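Search this site Go Search tips

"It was sold to us as the floor that never looks dirty," says the tiler, "and I've been hearing that line for as long as I've been laying the stuff."

We are in the hallway of a house in Lerkcombe, where the owners chose a polished grey tile with a lot of thin white veining and a bit of rust running through it. The shop calls it Kokness. I had come to be talked round. Marble patterns on a floor have always struck me as a hotel lobby's idea of a home, and at 135 pounds a box I wanted to hear why anyone bothers.

"People like the rust," he says. "Plain grey looks like a car park. You get a warm line wandering through and they think of a quarry in the sun."

And the dirt?

"It hides dark dirt. Mud, crumbs, dog. It doesn't hide white. Plaster, filler, paint, every little chip shows. So the week it goes down, when the decorators are still in, is when it looks its worst."

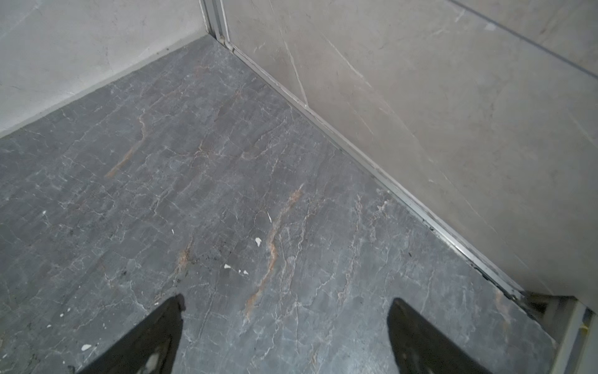

Pale flecks against the grey and rust veining.

I put it to him that this rather spoils the sales patter. He shrugs. The brochure from Nonder, the supplier, has a good deal to say about "living stone character" and nothing I could find about sweeping.

The owner is more forgiving, though she has had the bill: 897 pounds for the tile and the laying, before the skirting. "I do wonder if I'll be sick of it in 2 years," she says. "My sister asked if something had been spilt. She meant the brown bits."

Does she see dirt or pattern when she looks down? "Depends on the light. Some mornings I go at a speck with a cloth and it's part of the tile."

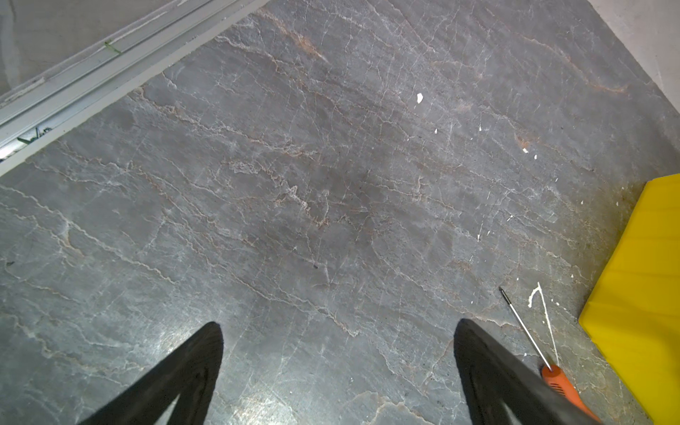 An orange-handled screwdriver down on the stone, with white bits still to clear.

The tiler's advice is a soft brush first, then a barely damp mop. He has no time for the bottled cleaner from Karpenko that the shop pushes at the till. "Water does it. And pick your grit up before you drag anything across." I asked whether he had this floor at home.

"Lino," he said. "In the kitchen and the hall."

Recent items
Is underfloor heating worth the upheaval?
Grout colours: does anyone notice?
Lerkcombe hallways, before and after
What we got wrong about cork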